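Trulness two-arm cell guide

I'm Ineke, and I look after the Trulness bench cell and the little rule sheet that comes with it. The sheet is 16 rules long and we redid it in April – much friendlier now, I promise!

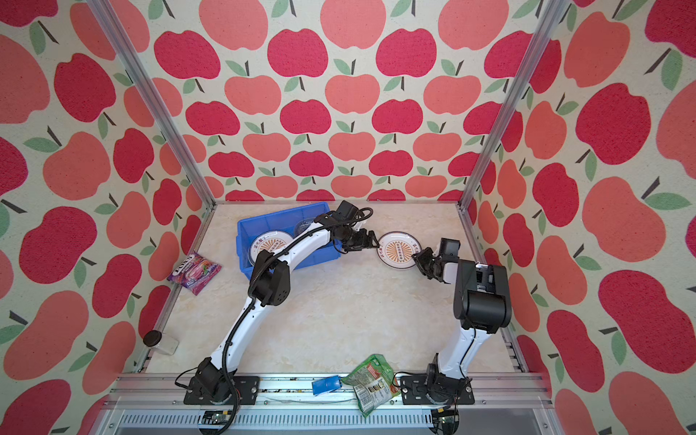
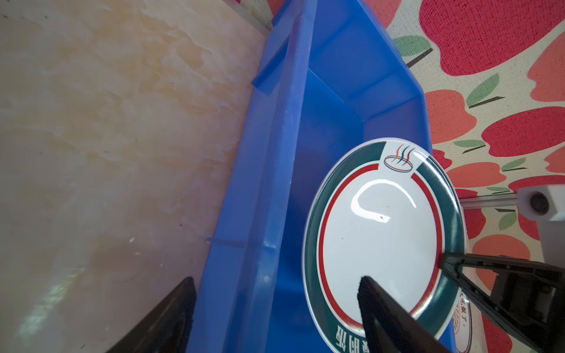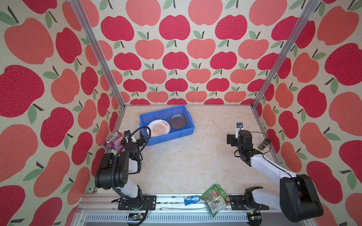
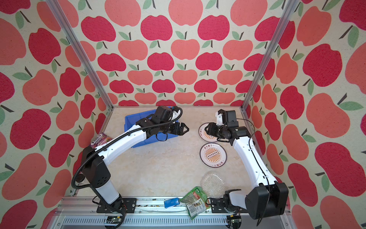

Rule one is hands out until both arms are parked. Rule two is my favourite, the handover: the giving gripper keeps hold until the taking one has a proper grip, like the plate held between the two arms in the first picture. Go slow there (60 is the speed cap on our dial).

Cables get a look every 1000 cycles, and Ikechukwu will happily mail you a spare set of sleeves.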